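Parts Sorter and Kit Packer – Triltwood Electronics, Ovivdale

Full time, day shift. Two openings.

Triltwood takes in small electrical parts from repair shops and equipment makers, sorts and inspects them, and sends them back out as kits. We work from one building in Ovivdale, at 3118 Ogura Road, next to the bus turnaround. We are looking for two people to join the sorting and packing room.

This is bench work with small things. Most of what comes through the room fits in the palm of your hand: push-pull solenoids, round circuit boards, short lengths of twisted wire. You don't need to have worked in electronics before. You do need patience, decent eyesight (glasses are fine) and a light touch.

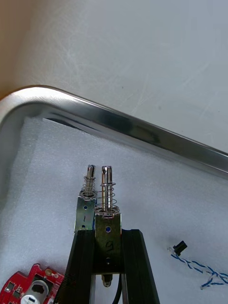
Solenoids are a large part of the work at the moment and will be through the winter. You will check that the plunger moves freely, that the spring is seated, and that the lead has no cuts or crushed spots. Parts are picked up by the metal body, never by the lead. Anything bent or missing a spring goes on the reject shelf with a slip saying what is wrong with it. Repair is a separate job and you will not be asked to do it.

Circuit boards are handled by the edges. They go down on foam or in a clean bin, and they are not stacked. You will wear a grounding strap when you work with them. We supply the strap and replace it when it wears out.

What you will do in a normal shift:

Open incoming cartons and check the contents against the packing list.
Sort parts by type into yellow bins at the work table.
Look over each part and pull the ones that fail.
Pack finished kits, label them and enter the count in Prevus, our stock program.
Wipe down the table and empty the bins before you leave.

Each type of part has its own bin. If a lead has a connector on the end, the connector stays with it. Tangled leads get separated by hand before anything is packed – pulling on them is how connectors come off.

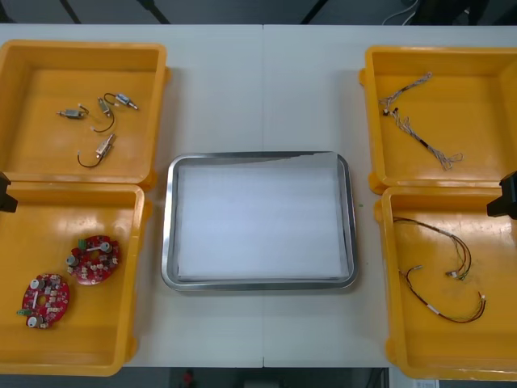 Tables are cleared between orders, so two customers' parts are never out at the same time. A standard carton holds 100 kits. New people are not expected to keep up with the rest of the room at first. We would sooner have a short carton that is right than a full one that has to be opened again, and your first 60 shifts are treated as training with no output target.

What we ask for:

You can tell similar small parts apart and stay careful late in the shift.
You can read a packing list and write a clear note in English.
You can tell colors apart, as some wires are identified only by color.
You can lift a 30-pound carton to waist height. There is a cart for anything heavier.
You are on time. The room starts together.

Experience with inspection, jewelry, sewing, model building or any other close handwork is useful, so mention it when you apply. Experience with Prevus is not needed. Most people pick it up in a day or two.

Hours and pay:

The shift starts at 7:30 a.m. and ends at 4 p.m., with a half-hour lunch and two paid breaks. You may sit or stand. The stools adjust, and we ask everyone to change position during the day. Pay is hourly and depends on experience, and we will tell you the rate on the phone before you come in. Health coverage begins after the training period. You get 9 paid vacation days in the first year and more after that. Overtime comes up now and then in October and is always optional.

How to apply:

Send a resume or a short letter to the Triltwood office at the address above, or drop it off at the front desk before 3 p.m. Tell us what handwork you have done, paid or not, and when you could start. If we invite you in, the visit takes an hour and includes a short sorting trial at the bench. You will be paid for that hour. Please wear closed shoes and leave rings and bracelets at home.

Applications are open until both positions are filled.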